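Okay friends, a few of you asked how the sweater knit-along went, so get comfortable, I have tea and a lot to say. 1/

The pattern is called Nondulham and it had been sitting in my queue for so long I'd stopped seeing it. Cables from hem to neck. I cast on in September with 231 stitches, which felt like plenty until I saw how fast a cable eats up width (if you know, you know!). 2/

The yarn was Rastogi worsted, the gray one. It's a lovely, slightly sticky wool that forgives you when you drop a stitch on the bus. I did drop a stitch on the bus. A very kind man held my bag while I fished it back up with a pen cap. 3/

Cables do look wonderful folded, I will say that for them, all those twists stacked up in rows. 4/
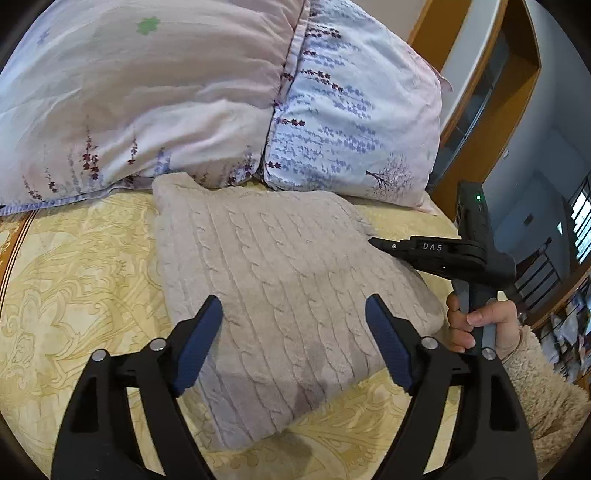
Do you need a cable needle to knit cables? For small crosses, no, a spare double-pointed needle or even a bobby pin does the job, and plenty of knitters just pinch the loose stitches and go. 5/

I'm a bobby pin person myself. I own three proper cable needles and I believe they live inside the couch now. 6/

What slowed me down was the chart. I read two rows as one near the left armhole and went merrily on for an entire evening before the cables started leaning the wrong way. Ripped it all back, ate some toast, started again. My grandmother would have done it by lamplight without a chart at all, and with the radio on. 7/

Blocking next. Cool water, a little wool wash, press it in a towel, then lay it out flat and leave it be. Please don't hang a cabled sweater, the weight drags it down to your knees. Mine gets the spare bed in winter, when there's no one staying and the radiator in there is ticking away. 8/ 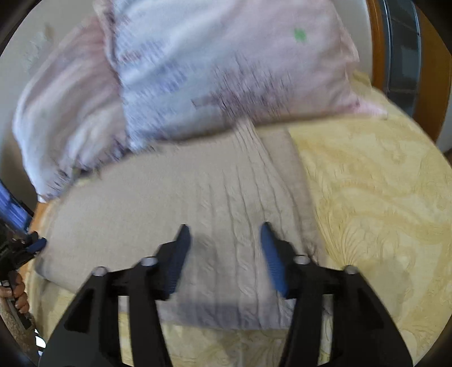
Kaan Bayram wrote back that I should have swatched in the cable pattern instead of plain stockinette, and that it would have saved me the whole worry over width. He's right, and I'm going to do it next time, probably, if I'm feeling patient. 9/

Next up is the Terkus hat, which has cables too, because I never learn. Come knit it with me, I'm casting on tonight! 10/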